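The Smallest Drawers in the House

Natnael Kahsay keeps his rubber bands in a cigar tin, his stamps in a soap dish, and everything else — the fuses, the spare keys, the buttons that have come off coats he no longer owns — in a set of little drawers that he bought at a yard sale the summer he moved into his apartment. He paid too much for it, he says, and he has never once been sorry. When I visited on a Tuesday, he pulled out every drawer for me in turn and told me what ought to be in there, and then we looked at what really was.

I went to see him because I have been thinking all year about small drawers. I don't mean dresser drawers or the big kitchen kind that swallow a whole set of mixing bowls. I mean the tabletop sort, the little cabinet you can pick up with two hands and carry from one room to another, with two or three drawers and a handle in the middle of each one. My grandmother had one for thread. My brother had one for fishing hooks, and later for guitar picks, and I believe there were still a few hooks in it when he made the change, as his bandmates found out.

Kahsay runs a repair bench on Woldemariam Street, where he mends lamps, music boxes and the odd toaster, and he has opinions about drawers that he is glad to share with anyone who will stand still. A drawer should come out far enough to show you the back corners, he told me, and it should have a handle you can find without looking. He likes a fat round knob or a flat oval, something with a bit of shine to it. He is not fond of the little cutouts you hook a finger under, which he finds stingy.

On the matter of see-through fronts, he and his old friend Yiğit Kaplan have been arguing for years. Kaplan sells used housewares from a stall at the Grallby market, and at last count he had 63 small cabinets and drawer sets on his shelves, priced from next to nothing up to 80 dollars for a walnut one with dovetailed corners that he secretly hopes will never sell. He loves a clear drawer. Children love them too, he said, and you can tell a four-year-old that the green bricks live in the middle one and the child can see for herself that it's true. A box with a lid, on the other hand, is a box that gets dumped out on the rug every single time.

Kahsay's answer is that a clear drawer makes you tidy for company. He would like to be able to shut a thing and have it be shut! So his favorite arrangement is a mixed one, with a tinted front or two that gives you the general idea of what's inside and one good dark drawer at the bottom for whatever you'd like to forget. I have come around to this view myself. Smoky plastic is very forgiving. You can tell that there is something green in there and something brownish next to it, and that is plenty to be going on with.

Toy bricks are the real test of any small cabinet, and both men agree on this, which pleased me after an afternoon of hearing them quoted against each other. Bricks have corners. They stack up when you aren't paying attention, and then the drawer won't close, and somebody small pushes harder. Kaplan's advice is to fill a drawer to half its height and no more, and to start another when you get there. His granddaughter has 37 bricks she considers important, kept apart from all the others in a Bomerik cookie box, and she knows at once when one has gone missing.

I asked Kahsay how a person ought to begin, if the table is already covered and the drawers are already full of who knows what. He thought about it while he hunted for a fuse. Pull one drawer out, he said, and leave the others shut. Put back what belongs there, have a cup of tea, and see how you feel about the next one.

He found the fuse, by the way. It was in with the buttons.

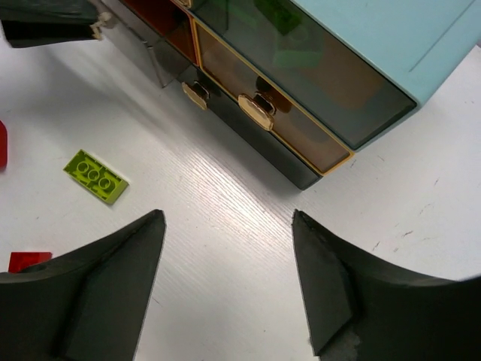
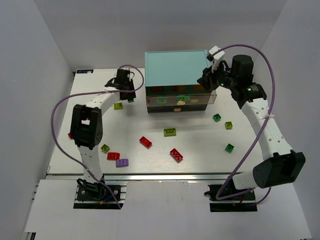

A small blue-topped cabinet with gold-colored handles, and green bricks in the drawer in the second picture.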